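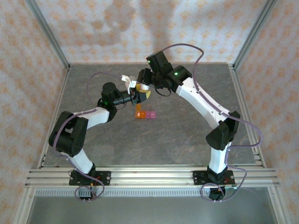 Re: [overland] Tosow to Jolcombe, route and papers

Caoimhe Phelan wrote:
> We want to leave Tosow in November and be in Jolcombe before the
> snow. Is the Bayram road open for an old van? And does the
> insurance desk at the border still take cards?

Hello Caoimhe,

We drove it last year in our van, with Estrella Becerra as second driver. The Bayram road is open, but after the bridge it is gravel for 32 km and we needed around 3 hours for that part. Fill the tank in Bayram, the next pump was closed when we passed.
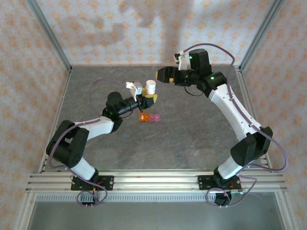

White-capped bottle, pill organiser below

About the insurance: they wanted cash only, and we paid 168 for the van. Keep the paper in the front — we were stopped twice before Rullside and each time they asked for it first.

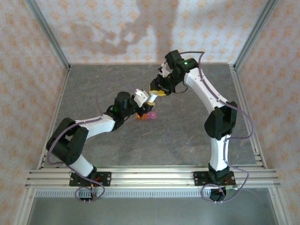
The van itself had one problem, the rear left shock absorber, which started to knock on the gravel. The garage in Rullside had the part but not the bushings, so we waited two nights. Buy bushings at home and put them in a bag with your fuses. Mark the bags by colour, something as easy to spot as those two small blocks on the grey table, and you will find them also in the dark. Jonalyn Baluyot has the garage's telephone number, I have lost mine.

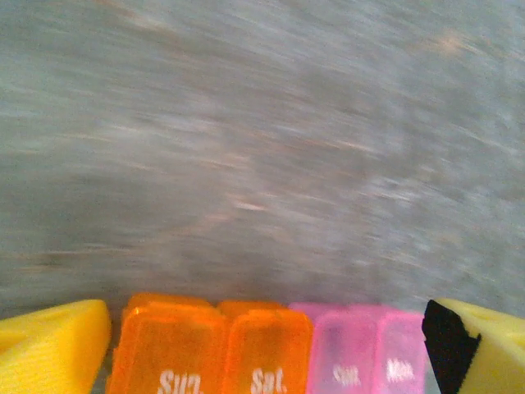
Grey surface, yellow fingers at the bottom

If you go with 4 people, take the upper road after Rullside only when it is dry. It is steep and our clutch did not like it.

Greetings,
Nathalie Baert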